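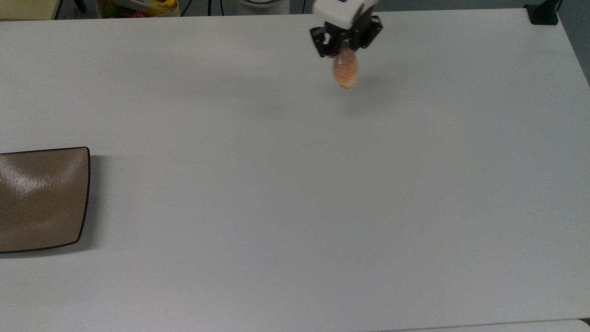

Naltemwood, Aug 10, 2022

Hamdia Tilahun had driven three hours to see a machine pick up a peach. She wasn't sure it was a peach. It might have been a bread roll. It was orange and speckled, and the gripper had it by the middle, above the white table.

"It goes on the plate," said the young man from Varard. His badge said Asfaw.

"The brown one?"

"Yes."

There were 30 chairs set out behind her and most of the visitors had stayed in them. Hamdia stood. She had run the packing line at Tendach since her mother gave it up, and she did not like to judge work from a chair.

"My people do this without looking," she said.

"How many have you got?"

"Six, in a good season. We had three in April."

Asfaw wrote that down. She wished he hadn't. Beyond the far edge of the table was a crate of coloured things, red and yellow and green, and she thought of her grandson's toy shop, where everything cost a dollar and he never gave change.

"What if it's a soft one?" she asked.

"Soft how?"

"Bruised. You feel it before you see it. You put it aside for jam."

He looked at the gripper, then at his notes.

"Could you show me?" he said. "With your hand?"

Hamdia put down her bag and rolled up her sleeve.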